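# Marianna Tokarz

**Marianna Tokarz** is an architect and teacher, best known for the covered market at Gistthorpe and for a long run of small public libraries. I've been keeping this entry going for a while now, and I'll admit I'm a fan, so expect a little enthusiasm!

She trained as a bricklayer before she ever sat down at a drawing board, and it shows in the early work (look at the corners). Her first job was in the office of Géza Kun, where she spent most of her time on stair details. Kun was strict about stairs. She left to set up the Pawlak studio with Genowefa Wilczyńska, and the two of them shared one desk and a phone line for the first couple of winters.

The market came next. It has 50 stalls under a single folded roof, and the town fought over that roof for years — too low, too dark, too much like a barn. It opened on 22/05/2000, and I still think the north side is the best thing she ever did.

She went on to design 18 libraries, most of them tiny. The one at Skivura holds nearly 1000 books and has a window seat that runs the whole length of the reading room.
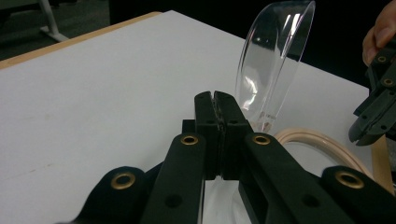 Catarina Lobo, who worked on the Skivura drawings, later took over the studio's library work, and Tokarz moved into teaching. Her evening course on roofs was always full, and Heledd Harries turned the lecture notes into a book, *Low Eaves*. It runs to 229 pages and it's hard to find now. I got mine secondhand with somebody's pencil notes all through the chapter on gutters.

## Selected work

- Covered market, Gistthorpe
- Library, Skivura
- Ornix House (altered since, and not for the better if you ask me)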